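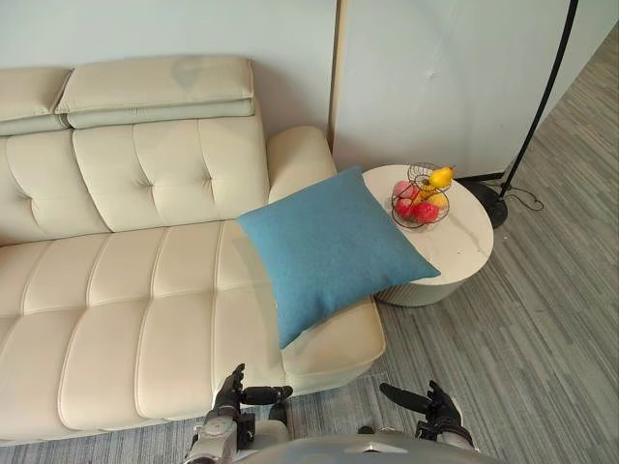 Redrawing the Lorbridge catalog

I finished the Lorbridge job in March and I have been meaning to write it up since. Mostly I want notes for myself, because I forget how I did things and then do them worse the second time.

Lorbridge sells hardware for boats. Cleats, hinges, shackles, rope fittings, the small brass things that hold a hatch shut. The company has put out a printed catalog every year for a long time, and the people who buy from it like the printed one. They write in it. Irja Valtonen runs the catalog side and she showed me a copy from a boatyard with oil on half the pages and a bent paper clip marking the hinges. That copy was more useful to me than the written brief.

The written brief asked for a "refresh." What Irja wanted when we talked was for people to stop ordering the wrong part.

What was wrong with the old one

The old catalog was set in a condensed sans at a size I could not read without moving my lamp. Each product had a photo, a paragraph, and a table. The tables were all different widths. Whoever laid it out had sized each table to fit its contents, so the part number might be an inch from the left edge on one page and three inches on the next. You had to find the column again every time you turned the page.

The part numbers were also the lightest thing on the page. They were gray. The prices were bold and red, which I understand, but nobody in a boatyard reads a price over the phone. They read a part number.

There were 497 products. I asked whether all of them needed to be in the book and Irja went away and came back with 401. The rest were either discontinued or so rarely ordered that a line in the back saying "please ask" would cover them. I didn't expect that to go so easily. Cutting them saved more space than anything I did with the type.

Picking the type

I tried a lot of things. My first round was a serif for the text and a grotesque for the tables, and it looked like a nice magazine and was slightly annoying to use. The numerals in the serif were old-style by default, and although I could turn that off, I kept finding places where I had missed it.

In the end I used Hiltov for everything. It was drawn by Britta Albers and it is a fairly plain sans with a wide lowercase and open shapes on the 6 and the 9. The reason I picked it is the zero. It has a slashed zero in every weight, and the capital O is noticeably rounder, so a part number with both in it can be told apart at a small size. The 1 has a foot. The capital I has serifs if you switch on one of the stylistic sets. That takes care of most of the phone mistakes that come from reading.

I wrote to Britta to ask about the spacing of the tabular figures, which felt a little loose to me in the bold. She answered the same evening and said they were loose, that she had left them so on purpose for small print, and that I could track them in if I was setting anything larger. I was not setting anything larger, so I left them alone.

Three weights are used in the book. Regular for text, medium for table headings, bold for part numbers. I had a fourth in there for a while, a light for the page numbers, and took it out.

The grid

The page is divided into six columns. Photos or drawings take two, and the table takes four, always the same four. The part number is always first and always starts at the same point on the page. On a left page it is the same distance from the edge as on a right page. I did not mirror it. Ülle Laur, who I share a studio with, thought this looked like a mistake when she first saw the spreads on the wall. By the afternoon she had stopped noticing, and when I put up a mirrored version to compare she found it harder to scan.

Tables that don't need all the space simply stop early and leave white. Irja worried about this. The old catalog had no white space anywhere and she thought customers would feel they were getting less. I printed a few pages and she took them to the counter and asked people to find things in them. She did not report any feelings about white space.

Rules between rows are hairlines. Every fifth row has a heavier one. I had tinted bands first, the usual gray and white stripes, but the stock is uncoated and the tint came up blotchy in the proof. Lines print better. They also survive photocopying, and I know from the oily copy that the pages get photocopied.

Drawings instead of photos

The big change was the drawings. The photos in the old book had been taken over many years by different people. Some had a white background, some had a blue cloth. Brass is hard to photograph and harder to print on uncoated paper, where it goes brown.

I asked Aarne Nieminen to draw the lot as line work. He does technical illustration and has drawn for chandlers before, so I didn't need to explain what a fairlead was. He was the one who explained it to me. We agreed on two line weights, a thick one for the outline and a thin one for everything inside it, no shading, and the same viewing angle for each family of parts. Around 200 drawings covered everything, as many products are the same shape in different sizes.

Where a dimension matters it is marked on the drawing with a letter, and the letter is the heading of the column in the table. So if the table says A, B and C, you look at the drawing and see what A, B and C are. The old book had columns called "length" and "overall length" and "length (o/a)" and at least one pair of those meant the same thing.

Checking the letters took longest. I did it at home, away from the studio, with the proofs in a pile and a ruler, going one family at a time. I found eleven wrong ones on the first pass. Kerttu Ojala read the second pass for me and found four more. She is a proper proofreader and I should have given it to her first.

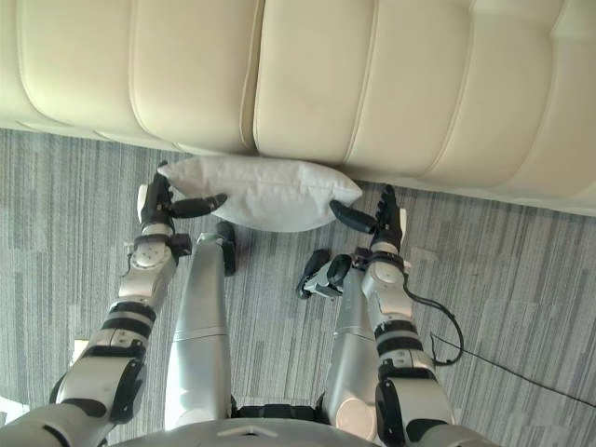
White pillow on the floor by the sofa.

Paper and binding

The paper is from Oksanen, an uncoated offset sheet a bit heavier than the old one. I asked for samples of three and rubbed each with a thumb that had some chain grease on it. All of them stained. The one I chose stained but did not go transparent, so you could still read the back of the page.

You can write on it with pencil, ballpoint, and the fat markers they use on cardboard boxes, though the marker goes through. I don't think there is anything to be done about markers.

I wanted the book to lie flat. The printer offered spiral, which does lie flat, but the spine would have been lost and the books stand on a shelf with the spine out. We went with a sewn binding and a soft cover, with the glue kept off the back of the cover so that it opens properly. It cost more. Irja got it approved by taking pages out of the budget, which we could do after the product cut.

The cover is dark green with the name and the year. There was a stage where it had one of Aarne's drawings on it, a big shackle, and I liked that very much, but the sales people each wanted a different product there and it was easier to have none. I've kept the shackle version as a print.

Color

There is one color besides black. It is the same green as the cover and it is used for the section tabs at the edge of the page and for notes that say a part has been replaced by another part. I tried to keep it out of everything else. Prices are black now, in regular, at the far right of the table. One person at Lorbridge asked where the red had gone.

The tabs step down the edge of the page from one section to the next so you can see the sections when the book is closed. The trim was slightly off on the first folded sheets, and on a few of them the tab for ropes nearly vanished. I made the tabs deeper and the printer ran the test again. I would start with deeper tabs next time.

Things I would change

The index. It is sorted by product name, and it should also be sorted by part number, for people who have the old part in their hand with the number stamped on it. I thought of this after the files had gone. Irja says it can go in the next one.

I would also set the running heads larger. They are fine on a desk and too small on a workbench.

The type on the order form at the back is too close to the boxes. People will write over it.

Otherwise I'm content with it. I have one on my shelf next to the old one, and the spine is straight, and I can find a hinge in it.

Next

I am starting on the labels for Flallness, which is a small maker of wood oil and varnish. It will be a short job, five labels and a carton. They have sent me a box of empty tins and the lids don't all fit. If any of it is worth writing about, I'll write about it, probably the part where text has to go around a curve and still be readable by someone with a brush in the other hand.

A couple of people have asked whether the Lorbridge grid file can be shared. I asked, and the answer was yes for the blank pages but not for the product data. I'll put it up when I have cleaned out the layer names.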